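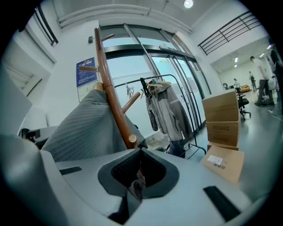 Coats by the door, part two
Zellevwood Office Letter, 2025-03-22

After the February letter went out I got more mail about coat racks than I've ever had about anything, chairs and standing desks included. So we're staying by the front door one more time!

Quick catch-up if you're new (hello, we're up to 1,630 of you now, which still makes me a little dizzy). I've been thinking about what a small office really needs right inside the entrance, and last month I said I'd have one wooden coat stand and one black metal rail on wheels, and that I'd quit shopping after that. I'm sticking with it. They do different jobs and I'd miss either one.

The wooden stand is for people on their way through. You come in, you've got coffee in one hand and your phone in the other, and you want a peg at shoulder height that you can hit without looking. A big knit sweater goes on there nicely too, as long as it's draped over the pole and a peg together. Hang a sweater by one spot on the neckline for a whole afternoon and you'll have a little bump back there until the next wash (ask me about my favorite green cardigan, or don't).

The rail is for anything with shoulders. Jackets, blazers, a hooded coat you'd like to keep in shape. And it has to have hangers on it, real ones, left there empty and waiting! I've been in so many lobbies with a beautiful rail and not one hanger, so everybody's coat ends up folded over the bar like a beach towel. I like plain pale wooden ones for jackets and a clip hanger or two for pants. Mine came from Jaidee in a box of 55, far more than we could use, and the extras went to the office upstairs along with a plate of lemon bars.

A few things I've changed my mind on since February:

Hangers can go on the coat stand. I used to be strict about this. But a light wooden hanger hooked over a good sturdy peg lets a jacket hang with its lapels lying flat, and it's so much nicer than poking the peg into the back of the collar. Just balance it with something on the other side, or the stand starts to lean.

Bags can go on the rail, low down, if there's a spot for them. I still don't love a heavy backpack up on the top bar with the jackets. A low spot is fine, and it's better than the floor, where somebody's wheelie chair will find it.

The wall behind the rack matters more than I thought. Entrances collect signs: the no-smoking one, the evacuation map, the big blue board full of text, the light switches. Before you park a rail anywhere, load it up with winter coats and then see what you can still read and reach. The evacuation map wins every argument. Ours had to scoot over toward the glass, and I was grumpy for a day, and now I like it better there.

One caution about the glass, though. All that lovely daylight is hard on dark fabric, so I wouldn't leave a black wool coat by a sunny window from one season to the next. Take it home in April. And leave plenty of room for the doors, which sounds too silly to write down, except that I've watched a sleeve get caught in one.
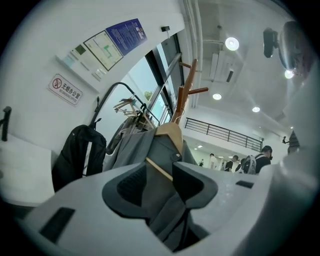 A reader in Warenon wrote that her office gave up on the coat stand altogether, that it tipped over 3 times in one winter and they now keep everything on the rail, sweaters and umbrellas and all. She wanted to know if I'd ever had one go over.

I have! Once, loudly, during a phone call. Our old stand had skinny little feet and we'd loaded all the heavy coats on the same side. We swapped it for the Kiltum one, with a wider base, and our rule since then is 4 coats at most and the heaviest on the lowest peg. No crashes so far.

Next month is umbrellas and wet shoes. If you have a boot tray you love, please write and tell me where you found it, especially if it comes in something other than black.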